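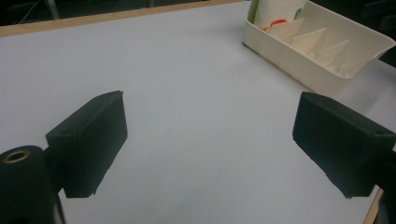 Compte rendu de la réunion du comité de suivi « Déchets et rivière »

Séance d'octobre, ouverte à 18 h 30

12 partages - 3 commentaires

1. Approbation du compte rendu précédent

Le compte rendu de la séance antérieure est adopté sans modification.

2. Collecte du verre à Gonau

La société Flamon présente le bilan du trimestre. Le tonnage collecté s'établit à 204 tonnes. Le comité relève que les bornes du quai demeurent saturées en fin de semaine et demande un second passage du camion. Flamon transmettra une proposition chiffrée avant la prochaine séance.

3. Curage du ruisseau de Nallov

Les travaux portent sur 552 mètres de berge. Le bureau d'études Pirzada rappelle que les sédiments doivent être analysés avant tout épandage - l'arrêté en vigueur l'impose - et que les résultats ne sont pas encore parvenus au secrétariat. Le comité décide de surseoir à l'ouverture du chantier.
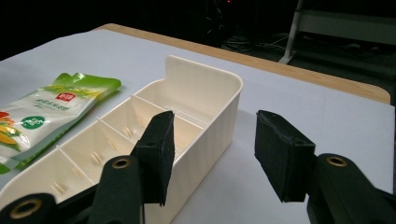
Il est précisé que ce report n'affecte pas la plantation des saules, dont les 80 plants restent réservés auprès de la pépinière. La date sera communiquée aux riverains par affichage.

4. Compostage collectif

Une participation de 200 euros par site est proposée pour l'achat de broyat. Adopté à l'unanimité, moins une abstention. L'entretien des sites reste à la charge des copropriétés signataires.

5. Questions diverses

Un membre signale des dépôts sauvages derrière la déchetterie. Un courrier sera adressé à l'exploitant.

La séance est levée à 20 h 15.

Commentaires (3)

riverain_nallov : Les analyses seront-elles publiées ?

Gonau Est : Merci pour le second passage, les bouteilles s'entassent au pied des bornes.

mo38 : Et pour les sites de compostage déjà équipés, la participation s'applique aussi ?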